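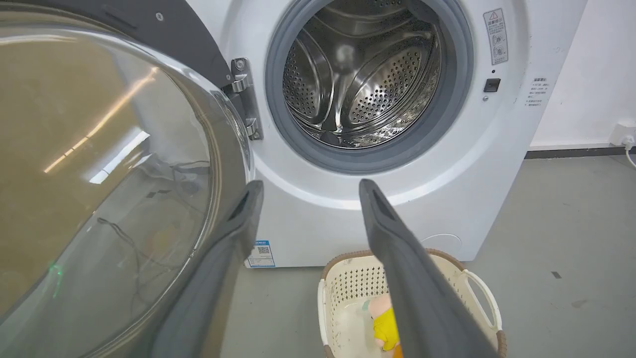 White front-loading washer, door open, showing the gasket and the perforated drum.

A front-loading washing machine, or front loader, washes clothes in a drum turned on its side and reached through a round door. The drum lifts the laundry with paddles fixed to its wall and drops it back into a small amount of water, a treatment that clothes are said to enjoy more than being stirred. Hand-cranked drums were sold as early as 1870, chiefly to households that could also supply the arm.

Door and gasket

The door swings sideways on a hinge and closes against a rubber gasket, whose folds keep the water in and collect coins, hair and the occasional sock. Duygu Karaca, in her household manual Erkley, devotes 2 chapters to wiping it. 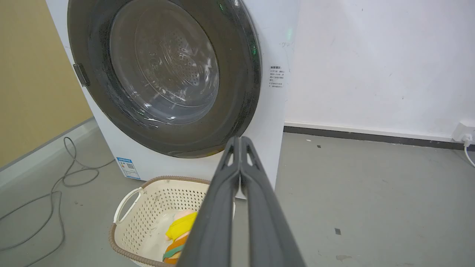
Why does the door stay locked after the cycle ends?
The lock waits until the drum has stopped and the water has drained, which on many machines takes 3 minutes and feels longer.

Loading

Laundry is usually carried over in a basket, set on the floor under the door so that whatever falls out has somewhere to go. Heavy items are mixed with light ones to keep the drum balanced. Elif Naz Aydoğan's Zatach method recommends sorting by color, then by fabric, and has few followers past the first step.
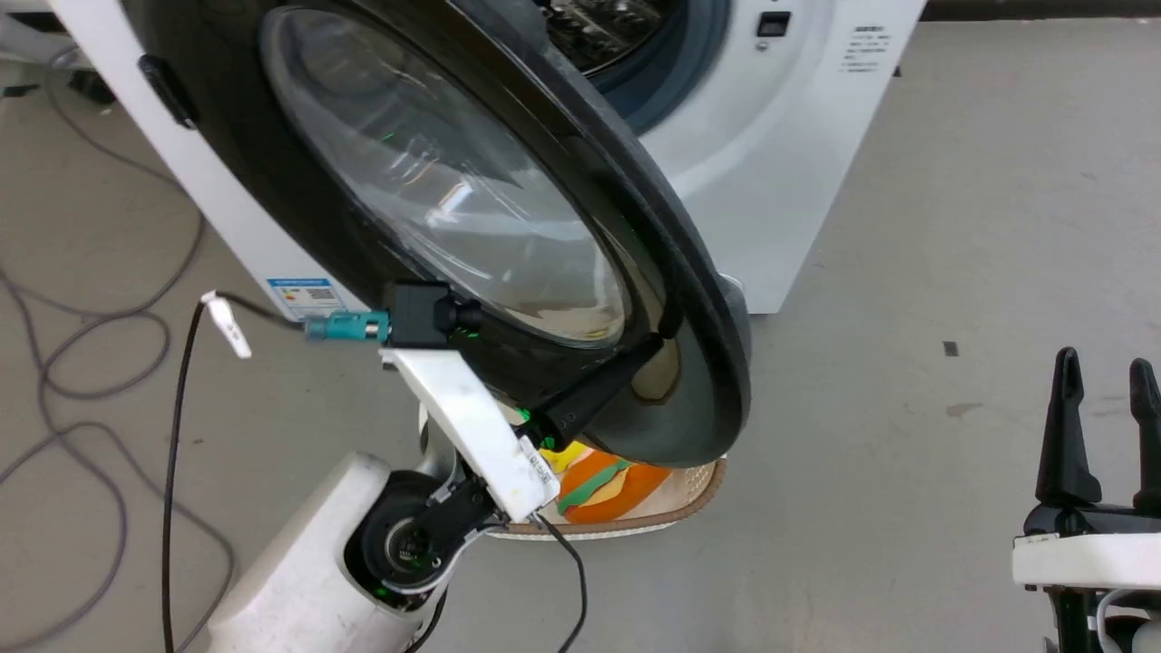

Open door of a front loader, with a shallow basket on the floor beneath it.

The door is commonly left ajar between washes to air out the drum, at some cost to passing shins.

See also: Clothes dryer, Laundry basket, Lint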